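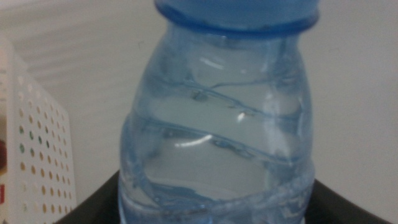

Wrist cam, close in on the water bottle. Neck ring at the top, spiral ridges below.

Sunday, bench to myself, controller in a mood. Ridged fingers against the smooth ones again, with the Collar wrist camera on for both, as Noelia wants the footage to match and I want Noelia to stop asking.

The spiral moulding on this bottle is a menace. Whoever designed it was thinking of wrists belonging to people. The depth estimate treats every ridge as a fresh opinion on where the surface is, and through clear plastic full of water it has plenty of opinions already. Close up I gave in and let it find the blue of the neck ring, then offset downwards. Crude, but it gave me the same answer twice running, a first for this week.

Settings for whoever picks this up: opening 80 mm, approach speed 40 mm/s, force limit left where Yakubu put it. Do not touch the force limit. I touched the force limit in September and there is still a towel behind the rack.
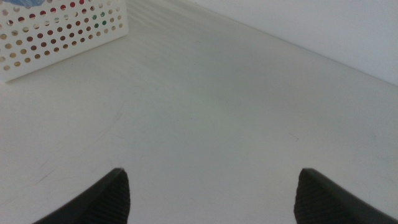
Fingers open over bare table, basket top left. Striping on the table beside it.

Exposure next. The table is white, the wall is white and the basket is white, so auto exposure takes a look and loses heart. There are faint stripes on the tabletop by the basket as well, which the edge detector thinks are terribly interesting. I haven't worked out if they're the light or a reflection. Fixed the exposure by hand, masked that corner and felt no guilt. The black fingers come out so dark that the ridged pads only just separate from the backs. Agbeko's calibration script wants a pale dot near each tip, and I suppose it will have to have one.

Ran the ridged set 49 times on the small bottle. Preferred them to the smooth ones by a fair margin, mainly for how they behave when the approach is a bit skewed. The smooth ones need to be told exactly where to go and then sulk.
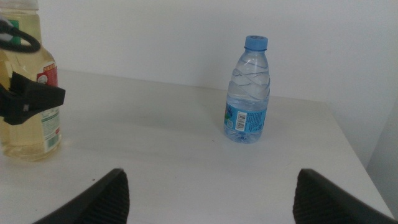 Mitiku Degefa read this over and thinks I'm giving the pads credit that belongs to the offset trick: run the smooth fingers with the neck-ring offset too, he says, or the comparison is worth nothing.

Annoyingly fair. The smooth runs were all done before I thought of it. Repeating them with the offset on, same opening, same speed, and the big yellow bottle left out of the count altogether until I trust the small one.

Still to do: dots on the fingertips, smooth set again, find the 2.5 mm hex key.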